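Home | Products | Set-up guides | Spare parts | Support

Sunarmont Height-Adjustable Desk: Set-up and Care Guide
Section 4. Cable routing, leveling and first adjustment
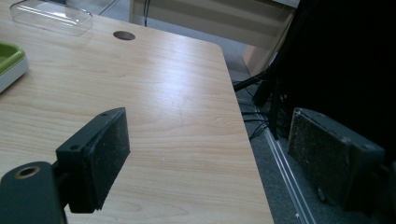

Fig. 4-1. Desktop with cable grommet hole near the far edge.

By Rostislav Havlíček, technical documentation. Revised in February.

Before you start this section, the frame must be assembled (Section 2) and the desktop must be fastened to the frame with all screws (Section 3). If some screws are still missing, please go back. A desktop that is held by only a part of the screws can shift when the columns move, and then the holes in the underside become wide and the screws don't hold anymore.

You will need:
- the Phillips screwdriver from Section 3
- the small hex key from bag C
- a spirit level (not in the box)
- the cable tray, the cable clips and the hook-and-loop straps from bag D
- a soft cloth

It is good to have a second person for steps 4.2 and 4.7.

4.1 Choosing the place

1. Put the desk where it will stay. Do not plan to push it later with the equipment on it.

2. Leave a gap of 5 cm between the back edge of the desktop and the wall. If there is a window sill, a shelf or a radiator, measure the gap from the part which comes out the most.

3. Look up. Lamps, wall cupboards and open window wings must be higher than the desk in its top position, with your monitor included.

4. Find the wall outlet you will use. The power cord of the control box is 2450 mm long. A part of this length is used for the way down from the desktop, so measure with the desk at the top position and not at the bottom one.

CAUTION: Do not place the desk over a floor outlet with an open cover. The foot can press on the plug.

Note: On a thick carpet the feet sink during the first days. Repeat the leveling in 4.2 after one week.

4.2 Leveling the feet

1. Each foot has two leveling screws, one at the front and one at the back. Turn all of them in completely.

2. Place the spirit level on the desktop, parallel to the long edge. Look which side is lower.

3. Ask the second person to lift the lower side slightly. Lift by the frame, never by the desktop. Turn the leveling screw out, half a turn at a time.

4. Turn the spirit level so that it is parallel to the short edge and repeat.

5. Press with your hand on each corner of the desktop. If the desk rocks, the screw diagonally opposite is usually the one that doesn't touch the floor.

Note: In old houses the floor can be so uneven that the leveling screws are not long enough. Use the felt-and-rubber pads, sold separately by Kratochvíl, under the lower foot. Do not use folded paper or pieces of cardboard. They compress, and you will be leveling again each month.

4.3 Mounting the control box

1. Under the desktop find the four pilot holes near the center. They are marked with the letter K.

2. Hold the control box so that its sockets look to the back edge.

3. Fasten it with the four short screws from bag C. Tighten by hand only. A power screwdriver can go through the top surface.

4. Connect the left column to socket M1 and the right column to socket M2. The plugs fit only one way. If you need force, turn the plug over.

5. Connect the hand switch to the socket HS.

CAUTION: Do not connect the power cord yet. This is done in 4.7.

4.4 Mounting the cable tray

The tray carries the power strip and the adapters, so that only one cord goes down to the floor.

1. Hook the tray on its two brackets and slide it toward the back edge until it clicks.

2. Put the power strip in the tray, with the switch on the side where you sit. The tray accepts strips up to 400 mm long. A longer strip must be fastened with screws directly under the desktop, and for that you need your own screws, not longer than 15 mm.

3. Put the adapters beside the strip with a little air between them. Adapters get warm. Don't wrap them in cloth or in foam.

4. Fasten everything with the hook-and-loop straps. They should be firm, but you should still be able to put a finger under.

Note: The maximum load of the tray is printed on the label on its left end. The older Rustent tray can be mounted on the same brackets, but it does not click. Secure it with the two additional screws that came with it.

4.5 Leading the cables through the grommet hole

1. Make a list of all cables that must come up to the desktop: monitor, lamp, charger, network. Start with the cable that has the largest plug.

2. Feed each cable from below. The plug goes up first. If you feed from above, the cable often catches on the edge of the tray.

3. If a plug is too large for the hole, check if the other end is smaller and feed that one from above. Some monitor cables have a large plug on both ends. In this case lead the cable behind the back edge and use two of the clips.

4. Pull up only the length you need on the desktop, and leave the rest in the tray.

5. If your set includes a grommet cover, press it in when the last cable is through. The opening in the cover should look to the wall.

Note: Crumbs, paper clips and coins fall through the hole and collect in the tray. Empty the tray from time to time, with the power strip switched off.

CAUTION: Do not make the grommet hole larger with a knife or a file. The edge is sealed against moisture in the factory, and a cut edge will swell if a drink is spilled.

4.6 Leaving enough slack

This is the step which people most often skip, and most of the letters that come to our support are about it.

1. Any cable that goes from the desk to something that doesn't move (a wall outlet, a network socket, a computer on the floor) must be long enough for the top position.

2. Form a loop under the tray. At the lowest position of the desk the loop may hang, but it must not lie under a foot.

3. Fasten the loop with one clip on the desktop side and one on the column side. Leave the part between them free.

4. Check that no cable passes between the column and the crossbar. This gap closes when the desk goes down.

WARNING: A cable that is too short can pull the monitor from the desk or tear the plug from the wall. If in doubt, buy a longer cable.

4.7 First adjustment

1. Take everything off the desktop, also the small things. Take away the chair and any drawer unit from under the desk.

2. Connect the power cord to the control box first, and then to the wall outlet. The display of the hand switch shows three short lines.

3. Hold the DOWN button. The desk goes slowly to the bottom, stops, and rises a few millimeters. Keep holding the button until the display shows a number. If you let go too early, nothing is damaged, but you must begin again.

4. Hold the UP button and bring the desk to the top. The second person should watch the cables from behind.

5. Bring the desk down again to sitting height. The control box is now set.

Note: The motors are not made for continuous work. After 2 minutes of movement they need a pause of 18 minutes. If the display shows HOT, wait. Don't unplug the desk, it doesn't make the pause shorter.

4.8 Finding and saving your heights

1. Sit on your chair with your feet flat on the floor. Adjust the chair first and the desk after.

2. Move the desk until your forearms rest level and your shoulders are relaxed. Press M, then 1.

3. Stand up in the shoes you usually wear at work. Adjust in the same way. Press M, then 2.

4. Positions 3 and 4 are free. My colleague Telmo Cantero keeps one of them for the height of his windowsill, for watering the plants, so please feel free to use them for anything.

It is normal to correct the heights several times in the first days. If you are not used to standing, begin with 30 minutes per day and add more slowly.

4.9 Care of the desktop

1. Wipe with a soft damp cloth, following the grain, and dry after. Do not use abrasive powder, acetone or the rough side of a sponge.

2. Clean around the grommet hole with a cloth that is almost dry. Water must not stay standing at its edge.

3. Use a mat under hot cups and pots. A white ring from heat cannot be removed by cleaning.

4. Strong sunlight changes the color of the surface slowly. In the first months, move the things that always stand in one place, otherwise their outline will stay lighter.

5. Retighten all frame screws after the first month, and later two times per year.

4.10 If something is not right

The desk doesn't move and the display is dark.
Check the wall outlet with a lamp. Then push the power cord firmly into the control box, where it is often only half in.

The desk goes down a little and then up again.
The obstacle protection has reacted. Look for a chair arm, a drawer unit or a tight cable. Remove it and repeat step 3 of 4.7.

One side is higher than the other.
Check the plugs M1 and M2, then repeat 4.7. If the difference remains, stop using the desk and write to us.

The desk shakes at standing height.
Some movement is normal at the top position. If it is more than before, retighten the crossbar screws and check the leveling.

There is a clicking sound from the tray.
An adapter is lying loose. Fasten it with a strap.

Continue to Section 5, Accessories: the Castport monitor arm and the under-desk drawer.

Contact | Warranty terms | Download this guide | © Sunarmont | Back to top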